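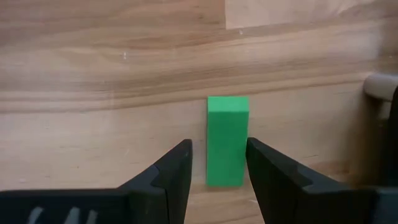 A green block between the fingers: the sort of job robots get first.

I have a drawer at home that I've been meaning to sort out for the best part of a year. Dead pens, three kinds of tape, a key to nothing. So when Veronica Ghiță asked if I'd like to come to Pikstead and see how close a machine was to doing it for me, I was on the train before I'd finished my tea.

Ghiță runs a small group at Nedelcu that works on chores, and she is very firm about the word. Factory arms have been welding and stacking for decades, she says, but they do it with the same part in the same spot all day long. Your kitchen isn't like that (mine certainly isn't!) and neither is the packing bench in a small workshop, where somebody always moves the scissors.

Blocks are where most of this starts. A plain block has straight sides, it doesn't bend and it doesn't mind being dropped. The group's software, which they call Ruvari, had 66 practice runs before anyone let it near anything with a hinge. Then came the desk things, and that's where my drawer gets interesting.

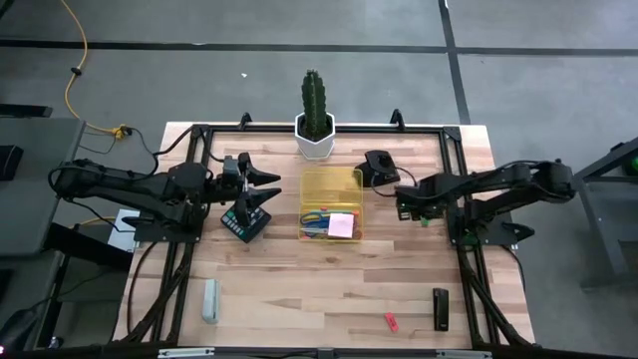

A stapler is heavy for its size and a sticky note pad is hardly anything at all. Scissors are worse, because you have to choose where to hold them and the handles are mostly holes. And a see-through lid is a proper nuisance — the camera looks straight through it and sees the table. I'd never thought of a pencil box as hard work before.

So can they do chores yet? Some of them, slowly, if you set things out kindly. Ghiță's own count for February was 591 good tidies out of 700 tries, and she didn't dress it up. "Would you keep a cleaner who got that many right?" she asked me. I said it depended on what happened to the rest. Mostly things put down in the wrong place, apparently, so no worse than my family.

Shop floors will probably get there before kitchens do. Duner, a mail-order firm down the road, wants an arm that can fill gift boxes, and it wants 1000 boxes packed in a row without anyone stepping in. Ghiță thinks that's a fair thing to ask and a good way off. She'd like to crack lids first.

I came home and looked at the drawer again. I took out the tape, put it back and shut it.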